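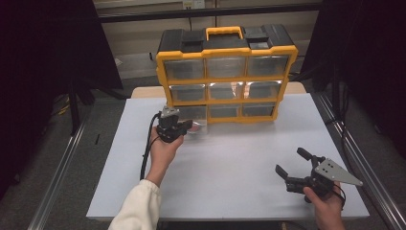
Where Does the Small Stuff Go? A Sorting Project for the Gindside Workshop Room

Project report, Design and Organization module

Why I picked this

I lose small things. I had a jam jar full of screws, fuses, pen springs and those little plastic feet that fall off keyboards, and every time I needed one I tipped the whole jar out on the table and swore at it. When the module asked for a storage problem we could really test, I didn't have to think very long! The workshop room at Gindside has the same trouble on a bigger scale, so I asked if I could take over one table and try to fix it.

The question I wrote in my proposal was: does a drawer cabinet help people find small parts faster than a shared box, and if it does, how should the drawers be arranged?

What I used

The cabinet is a nine-drawer parts organizer, yellow and black, with three rows of three drawers and a carrying handle on top. The drawer fronts are clear but a bit smoky. I liked that when I chose it, because I figured you could see what was inside and skip the labels. (More on that below - I was wrong.)

I put it on the white-topped table, standing upright toward the back so there was room to work in front of it. The parts came from the room's own leftovers box, which is a Florora crate that has been under the bench for as long as anyone can remember. I emptied it and counted everything, and got 214 pieces. I had guessed closer to 1,000, so that tells you how messy it felt.

How I sorted

First I tried sorting by material: metal, plastic, rubber, everything else. It looked great and it was useless. Metal filled three drawers right away, and "everything else" was just my jam jar again.

Then I tried sorting by job. Things that fasten went in the top row, electrical bits in the middle row, and odds and ends in the bottom row. This worked a lot better, mostly because people come to the cabinet with a job in mind. You want something to hold a shelf up, you don't want "a metal thing."

For the third try I kept the job idea but moved the drawers people opened most to the middle row. In the test sessions the top corners got missed over and over, and people went for the center drawer first even when they had no clue what was in it.

Testing

Each session was 30 searches. I read a part off a card, the person found it, and I wrote down the time and which drawers they opened on the way. I did the same thing with the crate to compare.

The crate was slower for nearly every part, as you'd expect. The one exception was big stuff - a large bracket is just sitting there in a crate, while in the cabinet you have to know which drawer it's in. I ended up taking the big brackets out completely and hanging them on a hook.

The smoky fronts were my biggest surprise. A small part in a bottom drawer only shows up as a faint patch of color, and in the afternoon the light bounces off the middle row so strongly that you can't see much through it at all. I moved the table twice and the glare just moved to other drawers. So, labels after all. I made paper ones with thick black lettering, and wrong openings went down by 50 percent in the next session (I was very pleased with myself that evening).

What I'd change

I'd line the drawers with something pale, because dark parts against a dark inside are really hard to spot. I read the Gebremichael handout on color coding too late to try it, and I think colored liners could have done half the work of the labels. I'd also run the crate test last for some people. Everybody did it first, so by the time they got to the cabinet they already knew the parts, and that probably flatters my results a bit.

The Murell bench unit was on my original list for a comparison and I ran out of time. If someone picks this project up next year, my cards and timing sheets are in the folder on the shelf by the door, and the spare labels are in the lower right drawer.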